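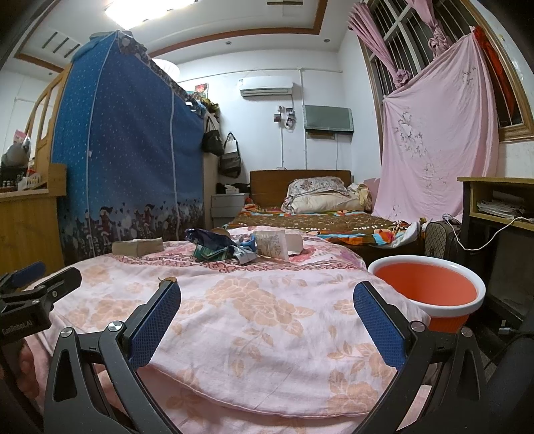

Jonau, part four: pads, lag and the bedroom problem

The arm still lives at the shared workshop in Caltbridge, bolted to a steel bench between the drill press and the bandsaw. It won't fit at home, and the downstairs neighbours would have views on the homing routine. So the work has split in two. Anything that moves under its own power happens at Caltbridge, and anything I can do with my hands happens in the bedroom, with the pink floral cloth as the work surface and the bed a step behind it.

Part three ended with the arm dropping wrappers. Its jaws closed, the current rose, the controller reported a grip, and the wrapper stayed on the bench. I blamed the controller for two weeks. Marisol Sotelo looked at the current trace and pointed out that the threshold was being reached at the mechanical stop, with nothing between the pads. She was right. The log had the evidence in it the whole time, in a column I wasn't plotting.

Threshold

The old check was a single value: current above the limit means holding. The new one uses two conditions. The current has to cross the limit, and the jaw opening at that moment has to be larger than the opening at the empty stop by a set margin. The margin began at 2 mm. That works for a box and fails for a flat packet, which compresses to less than that. I now store a margin per object class, which I don't like much, but it's simple and it can be tested.

The empty stop also drifts. I measured it at the start and end of a session and got different numbers, so the arm now closes on nothing at startup and again after every 100 cycles. Anyone copying this should do the empty close with the same speed and current limit as a real grip. A slow close gives a different stop.

Pads

Both jaws on the hand unit at home have textured blue pads. The arm at Caltbridge had smooth black rubber from a roll of sheet stock, which meant that demonstrations done by hand and playback on the arm had different contact behaviour before any software was involved. I have recut the arm's pads from a textured silicone sheet Octavio Cabrera had left over. It's not the same material and I haven't tried to match the hardness.

Notes on gluing silicone:

Ordinary contact cement doesn't hold. The first pair peeled off in one piece.
Silicone adhesive holds if both faces are wiped with alcohol first.
Clamp between flat plates with baking paper on both sides.
Leave it overnight. I tried the arm after three hours and sheared the left pad.
Scuff the metal before cleaning it, not after.

The objects

The test set is whatever is in reach: small boxes, shiny packets, wrappers, a sheet of creased paper. I resisted this at first and printed a set of plain cubes, each one a known size and mass. The arm became very good at cubes. Efraín Espinoza then put a crumpled snack packet on the bench and it failed on every attempt, so the cubes have gone into a drawer.

Shiny packaging is the worst case for two separate reasons. The surface throws highlights that move as the camera moves, so the position estimate wanders. The packet also changes shape on contact, and the edge the planner chose may not be there when the jaws arrive. I can improve the first with lighting. For the second I have no plan except to approach from higher up and accept a wider opening.

A patterned cloth is a poor background for segmentation. At Caltbridge the bench is plain grey, and the model trained only on bench footage treated flowers on the cloth as objects. Mixing in home sessions fixed most of it. There are 167 usable sessions in the set now, recorded in both rooms, and I keep the bench ones and the bedroom ones in separate folders so I can hold one back for testing.

Lag

The two streams I record, jaw opening and video, didn't line up. The offset was around 70 ms and fairly steady within a session, but it changed from one session to the next. I'd been correcting it by hand, which is slow and invites mistakes.

The present method is crude. At the start of each recording I close the jaws sharply three times in view of the camera. A short script finds the three closures in the opening signal, finds the same three in the video, and shifts one stream to match. If the three offsets disagree by more than one video frame, the session is rejected. Abelardo Usuga suggested a proper hardware sync line and he is correct, but that means another cable, and I have enough cables running around the room already.

The script is in a folder called stillari, for reasons that made sense in September. I'll rename it when I next break it.

Cycle time

Slower than last month. The second condition on the grip check adds a pause, and the high approach adds travel. I could win some of that back by overlapping the check with the start of the lift, but a dropped packet during the lift lands somewhere unpredictable, usually the floor. I'm leaving it slow until the drop rate settles.

To do

Replace the wrist cable on the arm, which is rubbing at the second joint.
Ask Efraín Villanueva whether his bench supply is free, as mine sags when all the joints move together.
Rerun the flat packet tests with the new pads and the per-class margin.
Write down the torque used on the jaw screws this time.
Return the borrowed calipers.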